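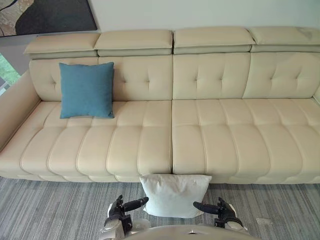
Dear all, the order for the second half of the year must go to purchasing on Tuesday, and I would like to settle the gripper question on the list before then. Sandro's message is quoted below and I answer it point by point. My own view is that we should plan the money around the soft household tasks and leave the kitchen tasks as they are. Take the white pillow on the floor in front of the sofa: it leans against the seat, its lower edge is on the carpet, and the two black fingers must come in from the left and the right, very low down. A grasp of this kind asks something different from the fingers than a cup on a worktop does, and our present budget was written with the cup in mind.

On Tuesday morning, Sandro Parisi wrote:
> I have looked again at the list for July and I am not convinced about
> the Istix fingers. They cost 940 euros for one pair, and we would want
> at least a second pair in the cupboard. The Padberg ones do the same
> work for less.

The Padberg pair is 700 euros, this is correct. But the price is without the adapter plate, and the offer I have from them does not say what the plate costs. I have written to them twice. If the plate is expensive, the difference to Istix can become very small. I would also mention that the Istix pads can be changed separately, and with Padberg one must buy the whole finger. On carpet the pads touch the floor often and I expect that we will change them more than we did on the table tasks. I have no good number for this. If somebody on the list has kept a record of pad wear on low carpet, please send it to me, also if it is only a few lines in a notebook.

> Delivery is my second worry. Last year we waited so long for the wrist
> cover that the project was nearly finished when it came.

I asked both. Istix says 14 weeks, and they confirmed it in writing. Padberg says up to 6 weeks. So here Padberg is clearly better, and I do not want to hide it. For our plan it means that the Istix order would arrive when the living room work is already running, and we would start with the old fingers and change in the middle. This is not nice for the comparison of results. We could begin with the bedroom at Atdale in that time, but then the people at Atdale must agree, and they have their own calendar.

> Third, why do we pay for more rooms at all? We have one sofa, one
> carpet and a box of cushions. Let us use them properly first.

Here I agree with you partly. The room we have is a good one for the purpose. The leather is smooth and glossy, the seat has these long padded segments, the back has the buttons, and it would be a pity to use all this for one kind of pick-up only. I propose the following in place of a new room:

- Pillows in more sizes and more fabrics. The blue one has a woven cover and I would like to have also knitted, velvet and one with a fringe. The cost is small.
- A second rug with a longer pile, which we can lay on top of the carpet and roll up again.
- One throw blanket, heavy, washable.

All this can go under consumables and does not need a signature from Marlies Hubmann. The fingers do need it.

> Last, the Sutter service contract. Do we renew it or not?

I would renew, but without the weekend option. We have not called them at a weekend in all the time we have the contract. Sutter told me on the telephone that the option can be removed at renewal and at no other moment — so please, if you object, do it now. I have asked them for the new price in writing and I will forward it when it is here. One more thing on the contract: it covers the wrist joints and the arm, but the fingers are counted as wear parts and are excluded with both suppliers.

What I need from you until Monday, four o'clock in the afternoon:

1. Istix or Padberg, with one sentence of reason.
2. Any objection to the Sutter change.
3. Additions to the pillow list, with a link to a shop if you have one.

If Padberg sends the price of the adapter plate before this, I will write it here at once. Please answer to the list and not only to me, so that Marlies can read the discussion when she gets the form.

With kind regards,
Ilse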